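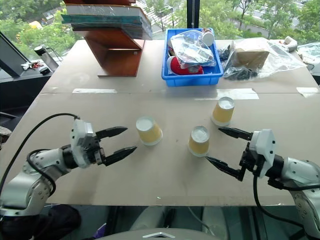 Yasmine Morsy reckons you shouldn't be allowed to write a single line of code for a robot until you've driven one around with your own hands for an afternoon. She left that under my last post, the one where I moaned about the timing script, and I've been chewing on it all week. I think she's right. I've been teaching the Jellport arms to stack paper cups for four sessions now and I've learnt more about my own elbows than I ever wanted to know.

So, cups. Three of them, upside down, and the job is to end up with one tower. You could explain it to a toddler in about two seconds and then the toddler would do it faster than me. I drive both arms by remote, which at our place means a pair of smaller arms (we call the whole get-up Fenis, don't ask) that I hold and swing around while the big ones copy me. Squeeze my grip, the fingers close. Let go, they open. Every run where I do it properly gets saved, and the model learns from the pile.

What gets me every time is that I can't feel anything. Pick up a paper cup right now if you've got one handy. You're using nearly no force at all, and your fingers sort out how much without asking you. Through the controls I get none of that, so I'm watching the wall of the cup like a hawk for the first hint of a dent. My first session I crushed so many that I had to go and buy another sleeve at lunch. The trick (thanks again, Yasmine) is to close slowly, stop the moment the cup shifts, then give it the tiniest bit more. Once you've got that in your hands it's oddly soothing. A bit like icing a cake!

The second thing is height. Judging how far a fingertip is above a table is hard enough when it's your own fingertip. Two skinny black points coming in from the side is a whole other game, and I spent ages hovering a centimetre too high and closing on nothing, very confidently. Now I come in low and flat, let the lower finger slide along near the rim, and only then squeeze. Ugly, but it works for me most of the time.

And then there's the question of which arm does what. I'm right-handed, so at first I did everything with the right and left the other one hanging there like a spare coat hanger. Benjelloun's notes, which I should have read before I started, say to use whichever arm is closer and be consistent about it. Fair enough. If I grab the left cup with the left arm in one run and reach right across with the other arm in the next, the poor model gets two different answers to the same question and splits the difference somewhere over the middle of the table. I binned a whole morning of runs over that. Painful, but they were muddled and I knew it.

I've also stopped lining the cups up neatly between runs. I had a lovely tidy row going in the first session, same spots every time, and the model learned those spots beautifully and fell to bits when I nudged one over by the width of my thumb. Now I plonk them down any old how. Close to the front, further back, near each other, miles apart. It makes the driving harder and I swear more, but the practice is better for both of us.

A few of you asked whether you should keep the fumbled runs. My rule, and it's only mine: if I miss a grasp, back off and get it on the second go, I keep it. Robots miss too, and it's handy for them to have seen somebody recover. If I knock a cup flying and have to reach in with my actual hand, it goes. Drastus, which is the bit of software we use for sorting the recordings, lets me tag them as I go, so I just say "keep" or "chuck" out loud like a lunatic and press the key.

The count so far is 974 good ones. I wanted 1000 before I started training again, and yes, I know the number means nothing, but I like a round one. I do them in blocks of 10 and then get up and walk around, because past that my shoulders creep up around my ears and the movements go jerky. You can see it in the playback, too. The early runs in a block are smooth, the late ones look like I'm trying to swat something.

If you're about to have a go yourself, take your watch off, sit a bit higher than feels natural, and slow right down. Slower than that. The arms will happily copy every twitch.

Next up I want to try passing a cup from one arm to the other in mid-air, which I've managed once, by accident, and didn't record. Yasmine, if you've got tips for that one, the comments are open.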